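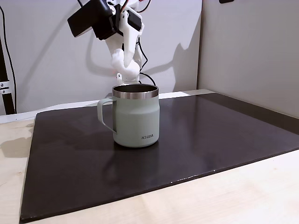 Raghda Khalaf
Responsable des données, atelier Nimri

Catégorie : Jeux de données > Manipulation > Journées portes ouvertes

Imprimer cette page | Envoyer par e-mail

Nimri-Tasses : fiche du jeu de données

Version du mois de décembre. Ce fichier accompagne les enregistrements réalisés pendant la journée portes ouvertes de l'atelier Nimri, dans les locaux de Flatavier. Il remplace la note distribuée sur place, qui ne donnait ni le format des fichiers ni les conditions de partage.

Contenu

Le jeu contient 142 épisodes de téléopération. Chaque épisode correspond à une tentative, réussie ou non, de saisir un objet à boire posé sur un panneau noir mat et de le déplacer vers une autre zone du panneau. Le bras a des pièces blanches imprimées en 3D et se termine par une pince à deux doigts. Les objets sont une tasse isotherme vert sauge à anse, marquée KIIRA, un gobelet en carton et un bol en plastique. La tasse est l'objet le plus fréquent, parce que les visiteurs la demandaient.

Pour la tasse, la position de départ du bras est la même dans tous les épisodes : pince au-dessus et un peu en arrière du bord, anse tournée vers la gauche de l'image. Le gobelet et le bol ont été placés librement.

Déroulement de la visite

La démonstration a commencé à 10 h et s'est terminée à 16 h 30, avec une coupure à midi. Tianyou Ding faisait une première prise commentée, puis un visiteur prenait le bras de commande pour trois essais au maximum. Widad Azar lançait et arrêtait l'enregistrement depuis le poste voisin.

Un essai est compté comme réussi si l'objet est reposé debout et que la pince est rouverte. Les visiteurs attrapaient la tasse par l'anse ou par le bord – les deux sont acceptés, et le champ « prise » indique laquelle a été choisie. Quand l'objet a été couché, l'épisode est conservé avec l'étiquette « chute ».

En début d'après-midi, un groupe du lycée Sullberg a fait une série plus rapide. Ces épisodes sont plus courts et les trajectoires moins régulières. Ils portent le suffixe _s dans le nom du dossier.

Structure des fichiers

- episodes/ : un dossier par épisode, numéroté dans l'ordre d'enregistrement
- episodes/*/video.mp4 : vue fixe de la table
- episodes/*/etats.csv : positions des articulations et ouverture de la pince
- annotations.csv : objet, prise, résultat, remarques
- calibration/ : paramètres de la caméra et zéros des servomoteurs

Le fichier annotations.csv est encodé en UTF-8, avec le point-virgule comme séparateur. Les remarques sont en français et n'ont pas été corrigées.

Limites connues

L'éclairage vient du haut et projette l'ombre du bras sur le mur gris. Un modèle de détection entraîné sur ces seules images risque d'apprendre cette ombre avec le reste. Le bord métallique de la tasse donne aussi des reflets marqués, et la segmentation automatique y est mauvaise – Imad Abou Jaoude a repris les masques à la main pour 40 épisodes, les autres sont livrés tels quels.

Les zéros des servomoteurs ont été refaits pendant la coupure de midi. Il faut donc utiliser calibration/matin.json pour les épisodes du matin et calibration/apres_midi.json pour les suivants. Un mélange des deux décale la pince vers l'arrière.

Visiteurs et vie privée

Aucun son n'a été enregistré. Les noms des participants n'ont pas été relevés. Les épisodes où une main entrait dans le champ ont été retirés avant publication et ne sont pas comptés dans le total.

Utilisation

Usage libre pour l'enseignement et la recherche, avec mention de l'atelier Nimri. Pour un usage commercial, écrire à Kári Toft, chez Neltel, qui héberge les fichiers. Les erreurs d'annotation peuvent être signalées dans le suivi du dépôt, avec le numéro de l'épisode.

Imprimer | Envoyer par e-mail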